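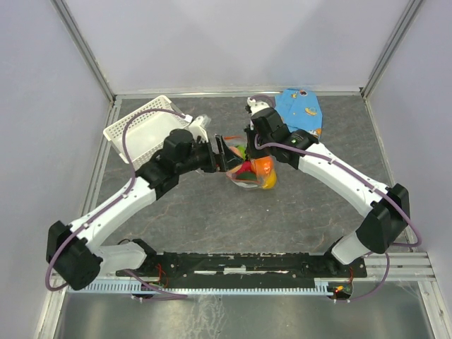 I finally got the handoff planner in Brellik to stop arguing with itself, and I'm so happy I had to write it down before bed!

The old version planned each arm separately and then checked for collisions at the end, so with two grippers working close together over something soft it would throw away plan after plan (the log had 1,000 rejections in one evening, bless it). Girish Shukla kept telling me to plan both arms as one long joint vector, and I kept saying it would be too slow. Well, it takes 180 milliseconds on my old desktop, so I owe him lunch.

Clear plastic is still a headache for the depth code. I'm masking it from the color view for now and holding the last good estimate for 2 seconds, and I'd love to hear if you've found something kinder. Gripper timing is next, probably in March.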